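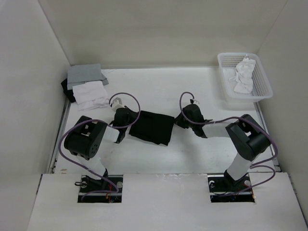 4.2 What ended up in the glass bins

I went into the Clitudstead work expecting plastic bags to be my main headache. They weren't. The stuff that kept getting loads turned away was ceramic – mugs, plates, bits of broken tile – dropped in with the bottles by people who, I'm fairly sure, thought they were doing the right thing. A mug feels a lot like glass when you're standing at the bin with it in your hand.

Mio Nishimura and I checked 1,719 bins over the course of August, starting each round at 5:30 in the morning so we could stay ahead of the truck. We had planned on 4,000, but the lids on the older bins were slow to open and we ran out of month.

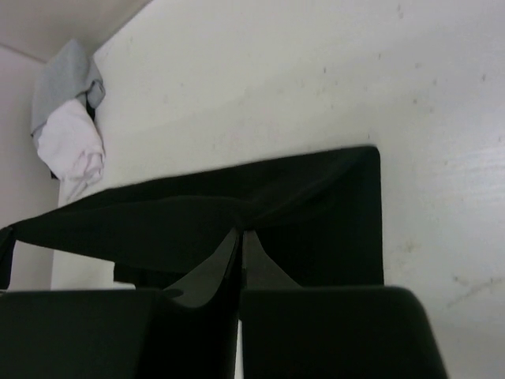

Reading time: 9 min

Of the bins we did get to, 855 had at least one thing in them that the plant at Prarano wouldn't take. Figure 4, at the back of the paper, splits these up by street. The pattern is patchier than I'd have liked, and two streets on the same hill can look like they belong to different towns.

Part of that comes down to the stickers. The council switched to the Byun labels halfway through the year, and those just say "glass" with a little bottle drawn next to it. The older Ceralico ones had a crossed-out plate. Chun-yin Hsiao went back through our notes and found cleaner bins wherever the old sticker was still readable, but we didn't pick who got which sticker, so please don't lean on that too hard.
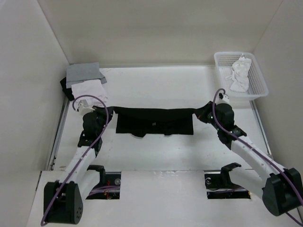

I also talked to 40 households at the door, mostly in the evening. Plenty of them asked me what happens to a rejected load, and I had to tell them it goes to landfill, bottles and all. Urszula Jabłońska, who read an early draft, thinks I should have put that question on the form from the start, and she's right! I only began writing the answers down after the first dozen or so visits, so the replies in Section 4.3 leave out the lower end of town almost completely.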